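About Dretcombe School of Bookkeeping

Dretcombe School of Bookkeeping is an independent evening school for adults who wish to learn the keeping of accounts. It offers instruction in double-entry bookkeeping, payroll, sales tax and year-end reporting to students who are, for the most part, already employed. The school was founded by Parviz Rahimi in two rented rooms above the Cirotthorpe post office and has remained in Cirotthorpe ever since.

Our Purpose

The school exists to prepare its students for paid work in small offices. Many of those who enroll keep the books of a family business and have never been formally taught. Others are returning to work after some years away. No previous study is required for the first course, and applicants are not asked to submit school records.

Instruction

Classes meet on weekday evenings and are limited to 17 students. The full certificate consists of eight courses, which may be taken in any order after the first. Students begin with paper ledgers and move to accounting software in the second half of the program. The school has kept this practice since its founding, and the faculty reviews it each July when the course list is set for the coming year.

Every student completes a practice set based on the accounts of a small trading company, Zalness, whose invoices, bank statements and payroll records were written by the faculty. The set covers a full fiscal year and includes a number of deliberate errors - a duplicated payment, a transposed figure, a missing receipt - which the student is expected to find and correct before the books are closed.

Students who miss a class may attend the same lesson with another group in the same term. Requests should be made to the office in writing.

Our Graduates

To date, 1238 students have received the Dretcombe certificate. The school does not guarantee employment. It does maintain a list of local employers who have asked to be told of new graduates, and it will supply a letter of attendance on request.

The Goh Fund

The Goh Fund pays full tuition for two students in each term. Applicants must live in the Cirotthorpe area and must not hold a degree in accounting. Awards are decided by the Director and one member of the faculty, and the decision is sent by mail.
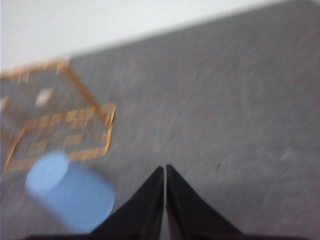
2 min read

Administration

Onyekachi Adeyemi has served as Director since the retirement of Mr. Rahimi, who continues to teach the payroll course. The Director is responsible for admissions, faculty appointments and the conduct of examinations. Questions about fees or transfer between courses should be addressed to the office, which is open in the afternoon on all days when classes are held.

Visitors are welcome to sit in on one class before enrolling - please call ahead so that a seat can be set aside.

Page last reviewed 2022-12-23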